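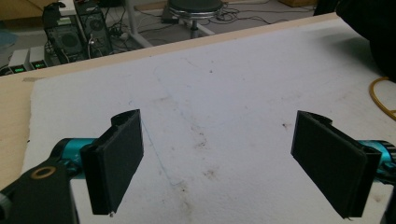 Vahidi, staff editor, reading and libraries

Fri 6 December

Home | Subjects | Reading | Groups | Contact

Round-robin reading circle

A round-robin reading circle is a form of book club in which each member reads a different book and passes it to the next member at a fixed interval. It differs from the common monthly club, where all members read one title and meet to discuss it.

Method

Each member supplies one book and a blank notebook. Both are handed on together, and remarks are written in the notebook before the next exchange. In a circle of 10 members with monthly exchanges, a book returns to its owner after 10 months. Circles that start in June therefore finish the following spring. Most set an upper limit on length; the Sornberg rules exclude any book over 626 pages.

Variants

In the Grollton form, the notebook stays sealed until the last exchange, so that no reader is swayed by earlier remarks. In the open form, readers may answer one another in the margins. Postal circles use the same order of exchange but hold no meetings.

Records

The Coretti register lists 712 circles, of which few have more than 12 members. Larger circles are usually split, as a single late reader delays every book behind them.

See also: Book swap; Commonplace book; Postal library

This site uses cookies to remember your settings. Accept | Manage choices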